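4.2 Live recordings and the order of pieces

The second part of the study looks at how listeners follow a long improvised set when its sections are moved. We used the Jonholm concerts, a group of 14 live recordings made by the Fletasthorpe ensemble in a former chapel. The players had no written score. Each night began with a bass figure agreed on before the show, and the rest was left open.

Hadiza Isah cut the recordings into 596 passages, marking a new passage wherever the drummer changed meter or the lead voice dropped out for more than four bars. Jade Hawthorne checked the cuts against the mixing desk notes. Where the two disagreed, the earlier cut was kept. Applause and talk between pieces were removed.

We then asked 40 listeners to hear two versions of one set, the original and a reordered one, and to press a key whenever they felt that a new section had started. None had heard the ensemble before. In total they made 1074 key presses. Presses in the original version gathered near changes in the drums, while those in the reordered version were spread more evenly and often came late. Changes in the voice had less effect than we expected, even in the quieter sets recorded in February.

Figure 3. Two white robotic arms in a workspace built from aluminum profiles.

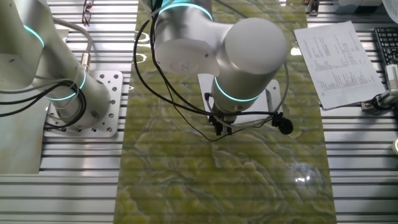
Listeners who played an instrument pressed the key less often than the others, but their presses fell closer to our marked cuts. This held for both versions of the set. We did not ask which instrument they played or for how long, so the present data cannot separate drummers from the rest.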